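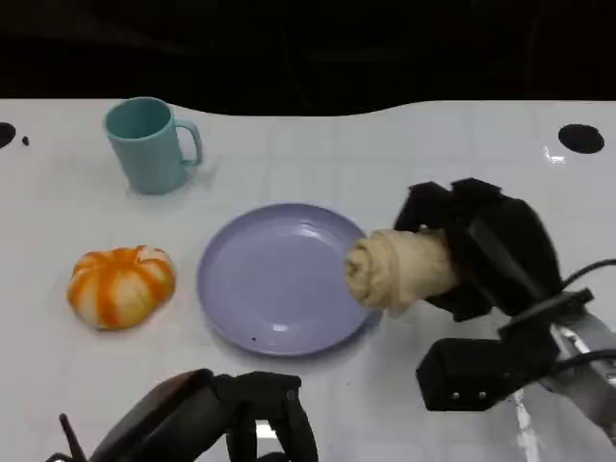

Re: [gustik-users] Wrist views lag behind the head view in the table planner

From: Elínborg Brøndum
Date: 23 February 2020

Replying to the list so it ends up in the archive.

> We are running the table planner on a two-arm setup in Udville. One head
> view, one view per wrist. When an arm is still, all three agree. As soon
> as it moves, the object poses from the wrist view jump, and the planner
> drops the target and starts over. It is worst with soft things. A mug or a
> plate comes back after a moment, but cloth gets a new object ID nearly
> every time.
>
> I have redone the hand-eye calibration and it made no difference. I also
> raised the match distance, and then the planner merged the plate with the
> thing next to it. Is this a known problem, or is our setup wrong?

It is known, and I don't think your setup is wrong. There are two separate faults and they make each other look worse. We had both in Jinuvport.

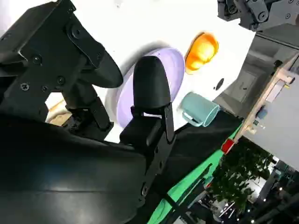
1. Time stamps

The wrist driver stamps an image when it arrives at the host. The head driver stamps it at exposure. On our machine the difference was 100 ms. With the arm parked you never notice. With the arm moving, the planner looks up the wrist pose at the wrong time and every object shifts by however far the hand went in between.

You can check this without any new tools. Log the pose of something that stays put on the table, such as the plate, and swing one wrist back and forth over it at a steady speed. If the plate appears to slide one way on the way out and the other way on the way back, it is the stamps. A bad calibration gives you an offset that depends on where the wrist is, and speed doesn't matter.

The fix is to set stamp_source to exposure in the wrist driver config. If your driver build doesn't have that key, set a fixed delay in the pose lookup instead. Measure your own delay, please. Ours won't fit your cabling.

2. Object IDs on soft items

The tracker matches on the outline first and only then on position. That is fine for a plate. Cloth changes its outline as soon as a finger touches it, so the match fails and you get a new ID. Raising the match distance does not help, because the outline test runs before it. All it does is let rigid neighbors merge, as you saw.

In the current branch there is a per-class flag, skip_outline. Turn it on for the soft classes only and put your match distance back to the default.
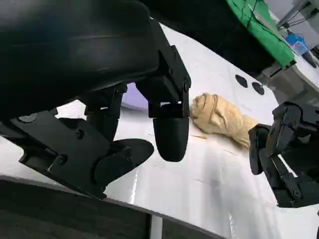
The other half of this is what happens once a hand has hold of something. The old tracker kept trying to see the held item, and from a wrist view most of it can be hidden behind the fingers. The branch now ties the item to the gripper pose from the moment the fingers report a stable width, and stops looking for it until they open. The wait before it counts as stable is 200 ms. I would like it shorter but the width signal is noisy on our left hand.

When two hands hold the same item, the tie goes to whichever closed first. There is no proper handling for a shared hold yet. If the first hand opens, the ID is passed to the second one, but the pose takes a jump. Slow the arm down at that point and it gets through. 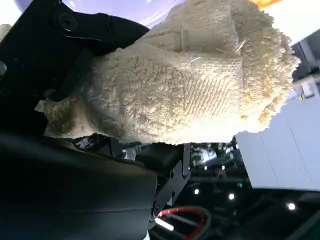
What to send back

If the changes above don't fix it, I need the wrist and head logs from the same run, the driver config, and the joint states at full rate. Leave out the images at first, they make the file too big for the list. Say which class name you use for cloth, too. The flag is matched on the exact name and fails without a warning if it is spelled differently.

I hope to merge the branch before the June release. The shared hold will not be part of it.

Elínborg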